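Chapter 9
What the Package Promises

Most of us believe we can judge a product before we open it. A heavy jar seems to hold better jam than a light one. A box with a small window in it seems more truthful than a box without. Packaging designers know this, and a good share of their work consists of feeding beliefs that have never been tested by the people who hold them. This chapter looks at those beliefs, and at the weak evidence often offered for them.

Consider the survey that the drinks firm Ikell carried in its sales brochures for years. According to the brochure, 2,036 shoppers were asked which closure they linked with quality, and most chose the traditional one. The brochure does not say what the other choices were, how the question was worded, or whether anyone in the group had tasted anything. A number that large looks solid. Without the questions beside it, it tells us very little.
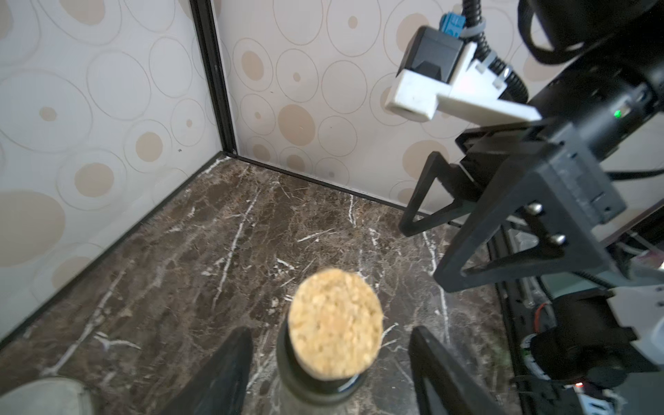 Claims about tradition deserve the same doubt. A seller who says that a product is "made the old way" has usually picked one old thing to keep and dropped the rest. The closure is a favorite choice, as it is the first part a buyer handles. A cork pressed into the neck of a dark glass bottle suggests age and patience, and it does so before a drop has been poured. Yet the cork says nothing about the year, the grower, or the care taken. Żak, a small vinegar maker, switched from screw caps to corks one July and left the recipe alone. Letters from customers praised the "richer" flavor – a flavor that had not changed.

Was the whole effect in the buyers' heads? We should be careful here too. Letters come from people who feel strongly enough to write, and Żak kept no count of those who stayed silent or stopped buying. The story is a good one, and good stories get repeated long after the details have worn off.

Plastic has the opposite problem. Shoppers in the Tirura study, a group of roughly 700, rated the same water lower when it came in a plastic bottle than when it came in glass. The authors called this a finding about taste. But the shoppers could see what they were drinking from, so it may be a finding about plastic.
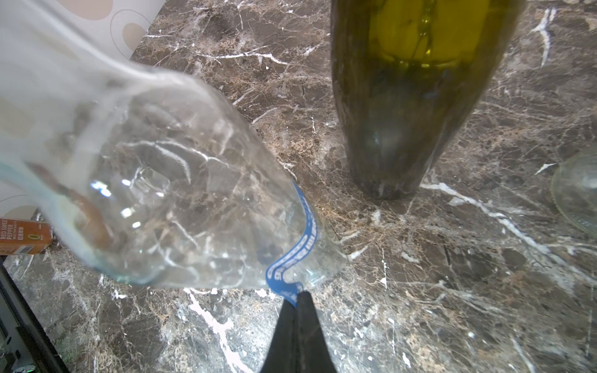
Figure 9.1 A clear plastic bottle with ridged walls and a blue label.

Before reading on, write down 3 things you believe about a product you buy often. Next to each, note where the belief came from. If the source is the package, mark it. We will return to your list when we take up the Kestel tests, in which the labels were removed.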